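Rultix Opens Tool-Sorting Demonstrations, Holds Off on Big Claims

PATERSON, 2026-10-02 — Rultix today released 2,510 remote-control demonstrations of a two-armed robot handling common hand tools. The company is not calling the job solved.

Operators at its Witside shop guided the arms through each task. Of the total, 300 runs were set aside for testing, and Rultix will publish the failures with the rest. 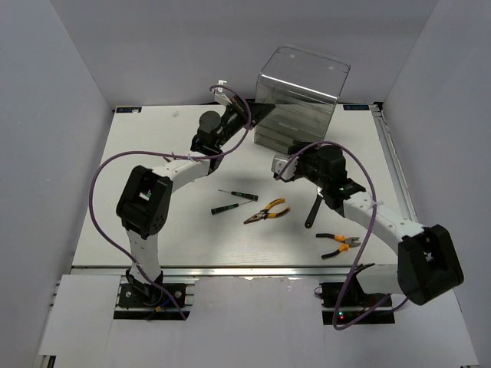
Two arms over a worktable with screwdrivers, pliers and a clear storage box. Credit: Rultix

"More demonstrations" has become a stock answer in this field, and Rultix doubts it. An earlier set of 500, called Pesteo, taught the arms plenty of bad habits — mostly the operators' own. Whether 2,000 more will fix that is an open question.

The files are free for research use. Rultix advises against using them on a production line. Test results will follow in June.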